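Home | Laundry Basics | Folding | Storage | Contact

Last updated: October

4. Folding knits on the bed

Read section 3 (Washing and Drying) first. If the jumper is still damp, go back there and stay until it isn't.

4.1 Clear a flat area. A made bed is fine. Leave the sheet on and pull it taut, as a wrinkle underneath will be faithfully copied into whatever you fold on top of it.

4.2 Put the knit down in whatever heap it arrived in. Shaking it out over your head feels productive and mostly stretches the shoulders.

4.3 Find an edge. Any edge will do to begin with. Pinch a small fold of the fabric, lift it a little and ease it away from the middle of the heap.

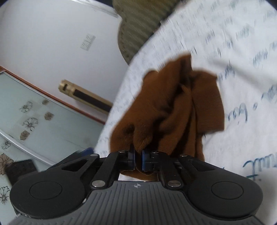

Fonavley House Residents' Services, Linen and Laundry Team

A rust-brown knit on a sheet printed with blue-green lettering is a kind pairing, and you'll see where the garment stops. Grey on grey is for people with better eyesight than Natanael Caldeira, who wrote the first version of this section and once folded a pillowcase into a cardigan.

4.4 Work outward from the deepest creases, opening each one with a flat hand. Do not yank. The knit will remember.

4.5 When you reach a sleeve, lay it straight out to the side. Repeat with the other sleeve, which will be inside the body.

4.6 Turn the garment face down. Fold each side to the centre, sleeves going with it, then bring the hem up to the collar in 2 folds.

NOTE: Tia Mellor prefers to roll. Rolling is permitted. Please don't start the discussion again in the laundry room.

CAUTION: Never hang a heavy knit on a wire hanger. The colour may survive but the shoulders will grow small horns.

4.7 Stack with the fold facing out, heaviest at the bottom. Shelves are marked for each floor. Unlabelled items go to Qistina Wibisono's desk on Friday, where they can be claimed with a reasonable description. "Brown, sort of" is not one.

For stains, see section 5. For moths, see section 6 and sit down first.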